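Main page Contents Places Trades Recent changes Help

Reference > Building materials > Stone > Cudilley stone

Search this site Go Advanced

Cudilley stone

Cudilley stone is the trade name for a dark gray, speckled granite-like rock quarried near the village of Cudilley, in the upper Chin valley. Used for steps, curbs, hearths, sills and, later on, kitchen counters. Sold under several names, mostly Cudilley gray, sometimes Chin granite. Strictly speaking not a true granite, geologists put it closer to diorite, but the trade has never cared much.

Name

Oldest known spelling is "Cuddely stone", in a parish account of 1724, for a church doorstep. The form Cudilley was settled when the railroad put up a station sign. Local speakers drop the middle syllable.

Geology

Coarse to medium grain. Mostly feldspar and hornblende, some quartz, a little dark mica. Color runs from mid gray to near black depending on the bed. The upper beds are weathered and brownish and were used only for field walls. The good stone starts lower down and splits cleanly in one direction, less well in the other two. Streaky pieces come from the east face, where the rock was squeezed while still partly soft.

Density is on the high side, so haulage was always the main cost. Takes a high polish. Does not stain easily but will show oil if left unsealed.

Use indoors

Before the 1950s almost all indoor use was hearths and dairy shelves, the latter because the stone stays cool. Counters came in once diamond saws made thin slabs affordable.

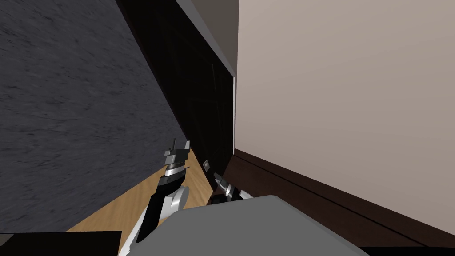
Slabs for counters are normally cut to 30 mm, with 20 mm for upstands and wall pieces. Thinner than that and it tends to break at the cutouts. Edges are eased or left square; the rounded edge popular in the 1990s has mostly gone out of fashion. Joints are placed away from the sink were possible. Honed finish hides scratches better then polish but needs sealing more often.

Quarrying

Two main workings, Dellska (north side, older) and Delell (south side). Dellska was worked by hand with plug and feather until steam drills arrived. Closed after flooding, now a pond. Delell is still open on a small scale, 5 working benches, mostly block for export plus crushed waste for roads.

At its peak the valley employed roughly 2130 people, counting cutters, carters and the polishing sheds. Most lived in company rows at Delell, a few of which survive. Dust disease was common in the sheds, wet cutting only became the rule late.

Transport

By ox sledge to the river, then barge. A narrow gauge line ran from Delell to the wharf, 43 chains long, on a steady downhill grade, loaded cars going down by gravity and empties pulled back by horse. Track lifted, the bed is now a footpath. 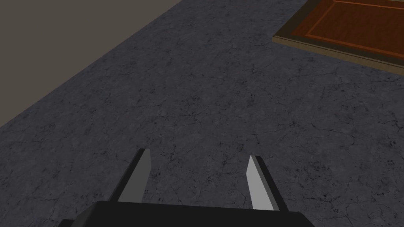
Care and repair

Warm water and mild soap. No vinegar needed, no scouring powder on polished faces. Small chips are filled with tinted resin and rubbed flush. Old exterior steps often wear hollow in the middle and were simply turned over and reset, so the underside of a worn step is worth checking for a second worn face.

Similar stones

Often confused with imported dark gray granites, which are usually more even in grain. Manufactured quartz in a matching pattern is also sold, lighter in the hand and without mica flecks.

See also

Chin valley railroad; Dellska pond; Dairy shelf; Plug and feather

Last edited Dec 25, 2018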